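Sorting Table: Frequently Asked Questions

Tangen Play and Activity Room
Page looked after by Fanni Halász. Last changed Mon 14 April.

Many families and helpers write to us with the same questions about the sorting table, so I have collected the answers on one page. The activity is simple: there are plates, foam cubes and tennis balls, and the person at the table decides what belongs together.

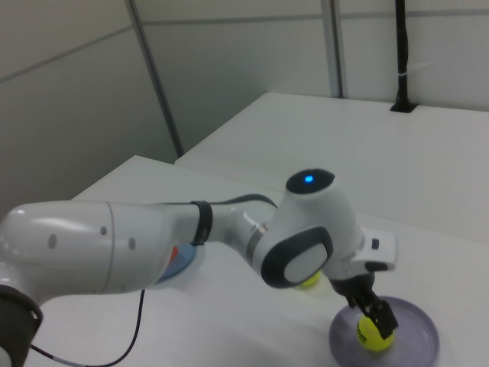
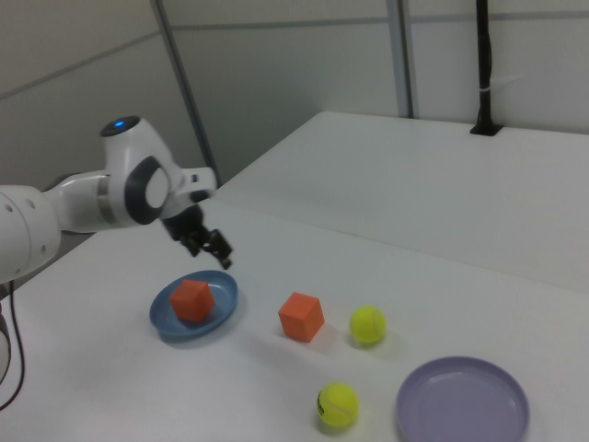

Tennis balls and plates at the white table. The orange cubes are in the second photo.

What is the sorting table for?

It is for practising to choose a place for a thing and to put it there. Some visitors are three years old and some are grandparents who want to keep their hands moving after an injury. We use the same things for everybody. Only the task changes.

What do I find in the set?

The basic set has a blue plate, a lavender plate, orange cubes and yellow-green tennis balls. We keep other colours of plates in the cupboard by the door, and you are welcome to ask for them. Please do not mix the basic set with the building blocks from the Olby boxes. They are harder and they scratch the plates.

Which plate is for the balls and which is for the cubes?

In our usual task the cubes go on the blue plate and the balls go on the lavender one. It is not a strict rule. Solveig Sjögren, who leads the group on Tuesdays, likes to change it in the middle of the session so that people must think again. If you do this at home, say the new rule aloud one time before you start.

Why plates and not bowls or baskets?

We tried bowls in our first year. Everything was sorted very quickly, but you could drop a ball in from high up and it stayed. A shallow plate with a raised rim asks for a little more care. The ball must be set down low and released gently, or it will roll over the rim and away across the table.

The ball rolls off all the time. What can I do?

First, look if the table is level. Ours has a folded piece of cardboard under one leg. Then try to bring the ball nearly down to the plate before you open your fingers. If it is still too difficult, begin with the cubes, which stay where you put them, and come back to the balls later.

Do the cubes have to lie flat?

No. A cube on its edge against the rim is also on the plate. Ylva Strand's group has a version where the cubes must be placed in the middle of the plate without touching the rim, but this is for people who already find the usual task too easy.

How should the things be arranged at the start?

Spread them on the table with some space between, so that a hand can come around each thing. Leave the plates apart from each other too. It is fine to begin with one cube already on its plate. For small children this often explains the task better than words do.

Can we use our own tennis balls?

Yes, if they are clean. Old ones are good because they bounce less. We do not accept balls a dog has played with, and I am sorry that I must write it here. The printing on the balls has no meaning in the activity, although some children like to turn all of it to the same side.

Are the things safe for very young children?

The cubes and balls are for children who have stopped putting everything in the mouth. Foam can be bitten into pieces. With younger children, please stay beside them the whole time, or ask at the desk for the box of large cloth rings.

How do you clean the set?

We wash the plates with warm water and dish soap at the end of each day. The cubes are wiped with a damp cloth and left to dry on the rack overnight. Do not put them in the dishwasher, we lost a full set in this way. The balls are brushed, and when the felt is grey we replace them. The white table top shows every mark, so please take off your rings and watches if you can.

Can I borrow a set to take home?

Yes. We have 19 sets for lending, packed in grey Kement bags with a list inside. You may keep one for 2 weeks. Sixten Lie writes down the loans in the book at the desk. If a ball is missing when you return the bag, tell him, and there is no charge. For a missing plate we ask you to bring another one in a similar size and colour.

Do I need to book the table?

In the mornings, no. In the afternoons the groups have it, and you should telephone first. During the school holidays in April it is best to book a few days before.

Who do I ask if my question is not on this page?

Please write a note for me and leave it at the desk, or put it in the green letter box in the hallway. I read them every week. If you would like to suggest a new sorting task, Märta Engebretsen collects these in a binder and tries them with her own group first.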